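Projektbericht: Prinzessinnen, Prominente und Wortwitze am Kiosk
Kurs Medien und Sprache, abgegeben am 2023-08-07

Eigentlich wollte ich über Werbung schreiben, aber dann stand ich im Februar an der Kasse bei Grulton und habe mich an den Klatschheften festgelesen (peinlich, ich weiß!). Meine Frage war dann: Verstehen Kinder die Wortspiele auf den Titelseiten?
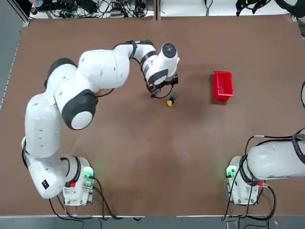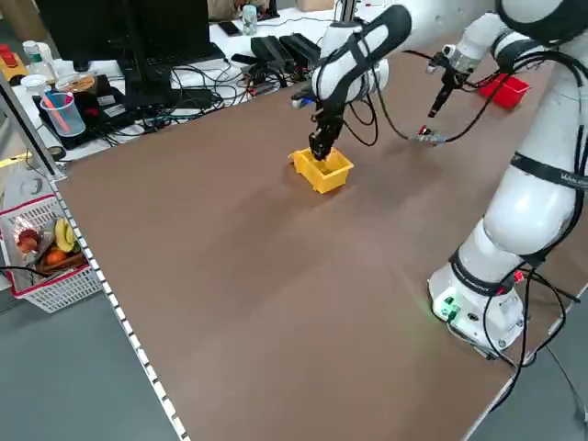
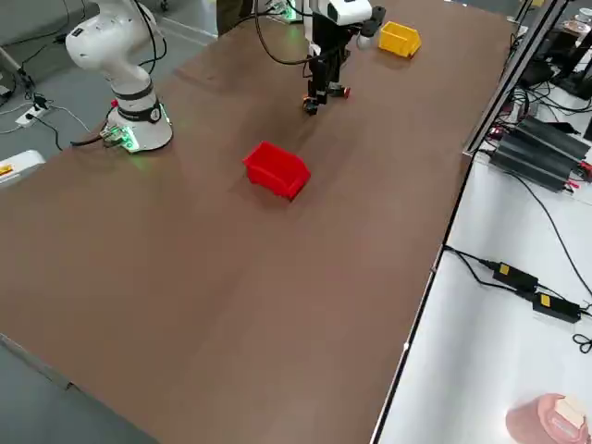
Weiße Roboterarme an einem braunen Tisch.

Ich habe 19 Titelseiten gesammelt und 12 Kindern aus der Hausaufgabenbetreuung vorgelesen, dazu ein paar Adelswitze, die ich mir selbst ausgedacht habe. Pro Kind hatte ich rund 20 Minuten, und die waren schnell weg, weil alle sofort eigene Witze erzählen wollten. Frau Cowie (Agnes Cowie, meine Betreuerin) hat mir geraten, nach jedem Witz erst mal still zu sein. Das fiel mir echt schwer!

Am besten lief »Die Gräfin von Gähn und Schnarch«. Bei »Kronjuwelchen« kam fast nichts, da musste ich erst erklären, was Kronjuwelen sind, und danach war der Witz natürlich tot. Ein Mädchen wollte wissen, ob die Leute auf den Heften überhaupt gefragt werden. Darüber haben wir länger geredet als über alle Wortspiele zusammen, und ich hatte keine gute Antwort parat.

Beim nächsten Mal würde ich die Gespräche aufnehmen, meine Mitschrift ist an manchen Stellen kaum lesbar. Die Liste mit allen Titelzeilen liegt im Ordner Kinnear, die Fragebögen hat Frau Cowie.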